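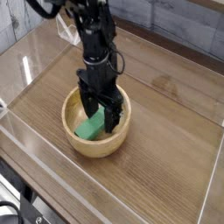 Faraji Swai thinks I've been asking the wrong question. I wanted to know which gripper was strongest, and he told me strength stopped mattering to him back in June. "Everything on the market can hold a foam block," he said. "Show me one that can get it out of a bowl without grabbing the bowl too."

So that's what we talked about, for most of an afternoon! He's been comparing two sets of parallel fingers, the Prilteo and the Laryea, on the same arm with the same controller - 346 picks each so far, and he wants to get to 1000 before he'll put anything in writing. (I tried to get a favorite out of him anyway.)

"The Laryea closes faster, and I like that," he said. "But it's wide. You come down near a curved wall and one finger lands before the other."

And the Prilteo? He made a face. "Slow. Really slow. I changed the speed setting 88 times and I still go get coffee."

I asked about suction, which I'd figured was the easy way out. He and Bernice Asamoah gave a Clenix cup a try and he'd happily do it again, only with flat parts. The bowls are staying in the test either way, and next he wants to swap the fingertips for something softer.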